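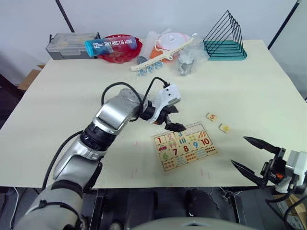
Wollham Toy Library
Minutes of the July meeting, puzzle shelf

Meeting opened at 7 p.m., once enough chairs had been found that were meant for adults.

1. Previous minutes
Approved after a correction. "Glue" should have read "blue."

2. Stock
The library holds 271 items on paper. The shelf check found 200 of them, and the 7 in the lost property box bring us closer to the truth. Flastonura Street branch is to look behind its radiator, where it found the xylophone.

3. The wooden number puzzle
Longest item of the evening. The tray runs up to 10, with a number tile for each picture tile, so that one red car goes with the 1 and so on up the scale. Two families have reported it "impossible," both adults. The meeting tried it over tea and took until 7:40, mostly because of a dispute about the 9. It was noted that the 2 needs pressing down before the tray goes back on the shelf – a raised tile is a tile on its way to somebody's couch.

Agreed: tiles to be counted out and counted in, and borrowers to lend a hand with the counting, as that is the whole point of the toy.

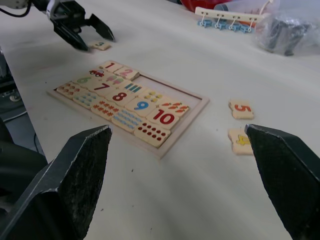

A member asked whether the puzzle teaches counting or only matching colors, and said a grandchild had learned to do the lot without once saying a number aloud. The meeting felt this was also true of the stock check.

4. Storage
Enditz drawstring bags priced at $74 for the set. Deferred. Rubber bands to continue, under protest.

5. Any other business
The drum. No action taken.

Closed at 8:15 p.m. Next meeting in the same room, with larger chairs if possible.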